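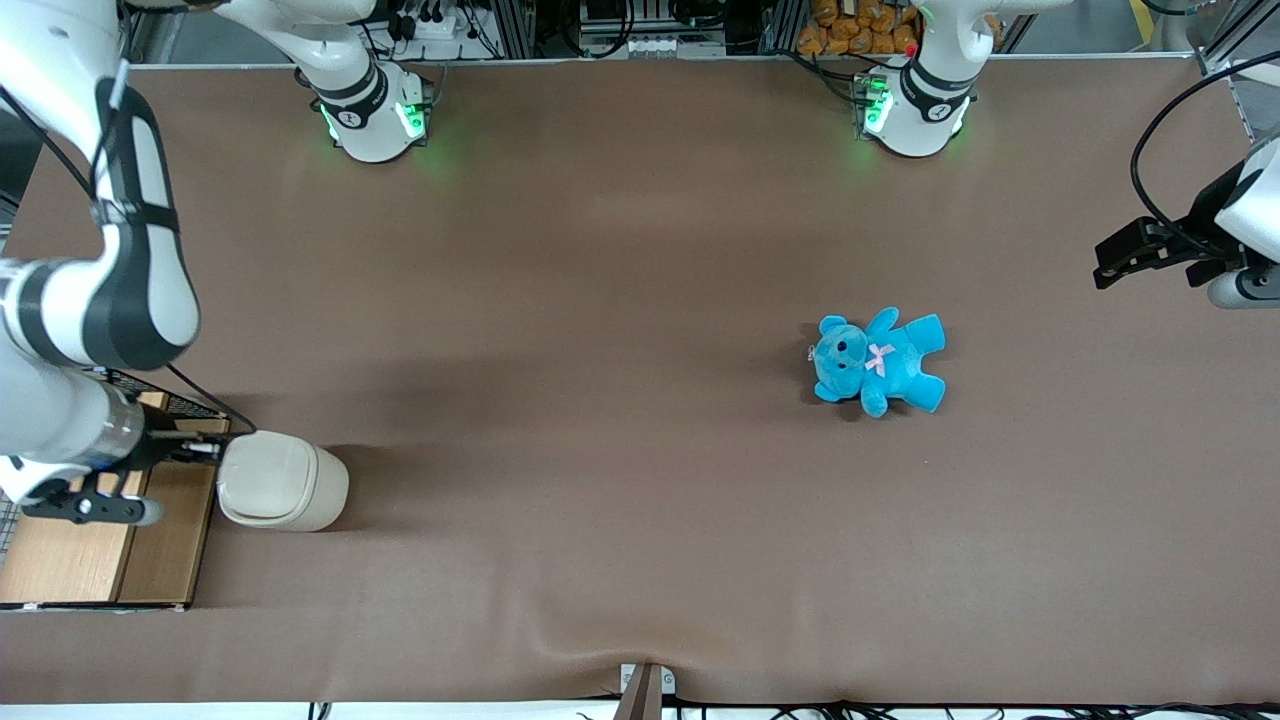 A plush bear, two arms and a lidded bin on a covered table.

Can it put the toys away yet?

Thursday, January 8, 2026

Every winter we get the same letter from readers in different handwriting. It asks when a machine will be able to pick up after the kids, empty the dishwasher or take over the dull end of a packing line. Last year's answer was "some of it, slowly, with a person close by." This year's answer is a little better, and it depends a great deal on which chore you mean.

Take a stuffed bear on a table. A three-year-old can pick it up by an ear, a foot or the ribbon, and can do it while looking at something else. For a robot arm, each of those is a separate choice. An ear is small and may slip. The ribbon may come off. The belly is a good place to grab, but the fingers have to open wide enough and come down on both sides without pushing the toy away. Soft things also change shape when they are squeezed, so the grip that looked right a moment ago may be holding air.

Then there is the second half of the job, putting it somewhere. An open basket is easy. You hold the toy over it and let go. A container with a lid asks for more. The lid has to come off or up first, and it has to go somewhere. With one arm, that means setting the toy down, dealing with the lid and starting again. With two arms, one can hold the toy while the other opens the container, but now the two have to stay out of each other's way. People who build these systems will talk for an hour about that last part if you let them.

We asked three outfits how they are getting on.

Ragnarsson, which sorts returned clothing for a few online shops, has had arms on its floor for two years. They lift shirts out of a cart and drop them on a belt, and they are good at it. Folding is still done by hand. The company tried a folding station in March and ran it next to its regular crew on a batch of 300 T-shirts. The machine finished 47 of them before the crew had done the rest, and 13 of those 47 had to be folded again. The station is still there. It is used for towels now, which are flat, square and patient.

Bandent packs party goods, a mixed bag of trade if there ever was one. Hard plastic cups go into boxes by machine all day long. Balloons, streamers and anything on a string go in by hand. The plant's view is that the machine earns its keep on the cups and that there is no hurry about the rest.

Galtetti rents out a cleaning cart with a single arm to small hotels. It will pick towels off a bathroom floor and put them in a bag. It won't make a bed. The firm says so on the first page of its brochure, and we wish more firms did.
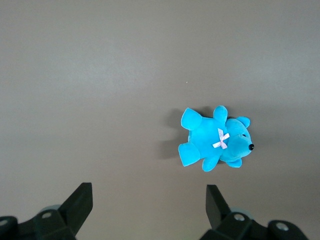 The bear close up, with the gripper fingers open.

A good part of the progress has come from where the cameras are placed. A camera over the table gives the layout: where the toy is, where the container is, where the other arm is. It is less use at the last inch, when the arm itself may be blocking the view. A small camera down by the fingers fills in that part. It gives a plain look at the thing to be picked up and at the fingers that are meant to close on it. If the toy is a bit off to one side, the arm can shift before it closes. Older systems worked out a position once, went there and closed, and you found out afterward whether anything was in the grip.

The other change is in how the machines are taught. For simple factory jobs, someone still types in the points the arm has to pass through. That works when the part is in the same place every time. It falls down on toys, socks and dishes, which are never in the same place. For those, the usual way now is for a person to drive the arms through the job again and again while everything is recorded, and then to train the software on the recordings. Almost 1000 runs of a single chore is not an unusual number to hear. The toy gets moved and turned between runs, so that the software doesn't learn one lucky spot.

It does mean that a machine taught on a bare tabletop knows tabletops. Put the same bear on a shaggy rug, half under a blanket, with a toy truck on its legs, and you have a different job. Most of the short clips that go around online are of the first kind. They are fair enough as far as they go. When you watch one, it is worth asking how many tries were made, whether the clip has been sped up, and whether a person was driving. A maker with good numbers will usually give them to you.

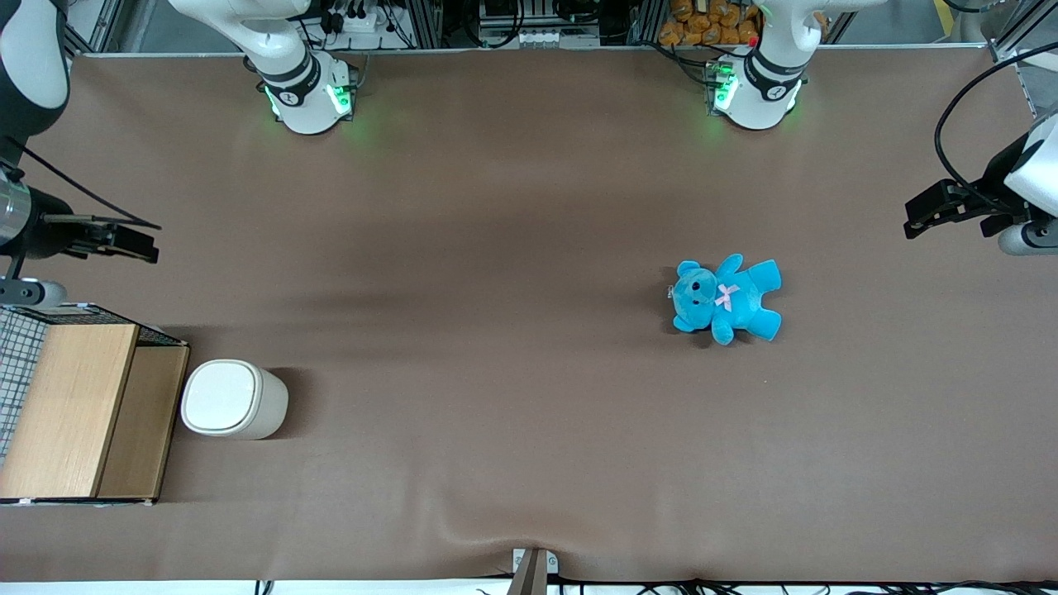 Anum Arain
Home and Workshop Editor, The Clunel Letter

So where does that leave a household? If you are hoping to buy something this year that will clear a playroom floor, I would keep your money. Robot vacuums are fine at what they do, and what they do is go around the toys. An arm that can handle the toys needs a solid mount, a clear reach and someone who can put it right when it stops. That is a lot to ask of a living room. It also needs to be safe around the people the toys belong to, and I have yet to see a maker put that in writing in words I would be happy to sign under.

A small shop is in a better spot. If you have one table, one kind of item and one place for it to go, a rented arm may pay for itself, and a two-arm setup may be worth a trial if there are lids or flaps to open. Ask for the trial on your own goods. Send the soft ones, the shiny ones and the ones that roll. Don't send the tidy samples from the front of the shelf. Have someone write down each time the machine needed help, and for how long, and compare that with the hour's wage you were hoping to save.

Two readers wrote in about laundry after the fall issue, and one about unloading a dishwasher. I am working on the dishwasher now. Glasses are going better than I expected and forks are going worse, mostly on account of how they lie across one another in the basket. There will be a longer piece on that in the spring, with prices.

If you have an arm working in your shop, or one that has been pushed into a corner with a sheet over it, write to me at the usual address. Please say what the job is, how long the machine has been at it and what it still drops.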